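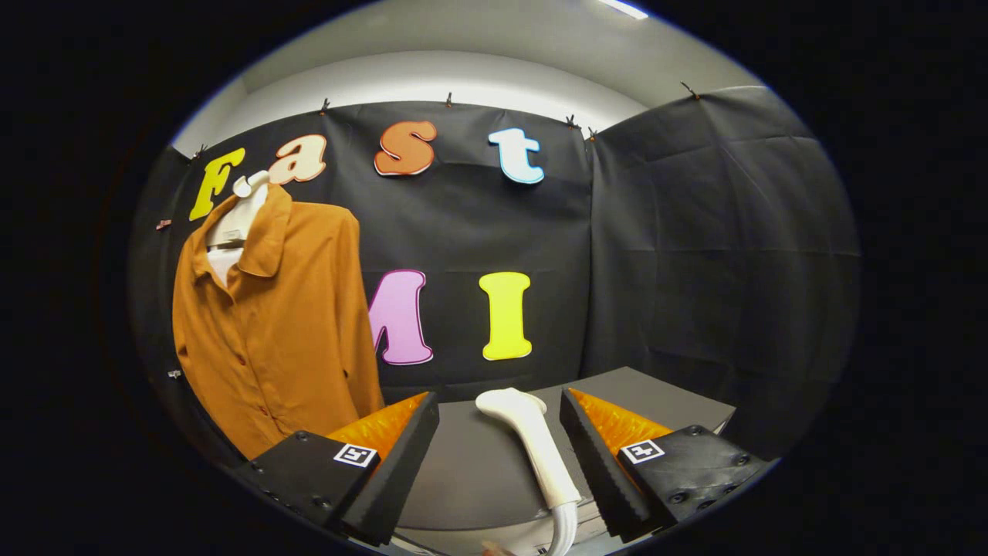 Visual Merchandising, Unit 5
Handout: The fabric wall with hanging garment and letters
Course tutor: Arlindo Camargo

Please read before the November workshop. You will work in pairs, and each pair receives one wall in the Elow room.

1. The cloth

We use black cloth for this exercise. It takes little light back to the eye, so a coloured shirt comes forward from it. Steam the cloth the evening before. Small creases remain always, and I do not take marks for them, but a long fold going across the garment I will mark.

Fix the top edge first, beginning from the middle. Use small dark clips, which are less seen on black. The side edge needs clips also, otherwise the cloth turns inwards. If your wall has a corner, hang a second panel on the next wall and let the two meet closely. White ceiling over black cloth makes a hard line, so the top edge must be level.

2. The garment

One garment only. A shirt is hung with the collar open enough to show its shape, and the buttons face the room. Mustard, orange and rust are good for beginners. Put it to one side of the wall and leave the rest to the letters.

3. The letters

Cut-out letters, rounded, each with an outline in a second colour. The word "Fast" in yellow, cream, orange and pale blue is a useful study: the colours change from letter to letter, but the cream "a" has an orange outline and the next letter is orange, so the eye continues. A letter may sit slightly higher than its neighbours. A second row can be larger than the first.

The garment may cover part of a letter. Check from the door that the word can still be read.

4. Materials

Cloth: store cupboard, shelf Skadden, code 3607
Clips: same shelf, code 903
Letter card: 500 gsm, from Arnau

For next time: read the Fogh chapter on colour distance and bring one sketch in pencil, with the positions of the clips.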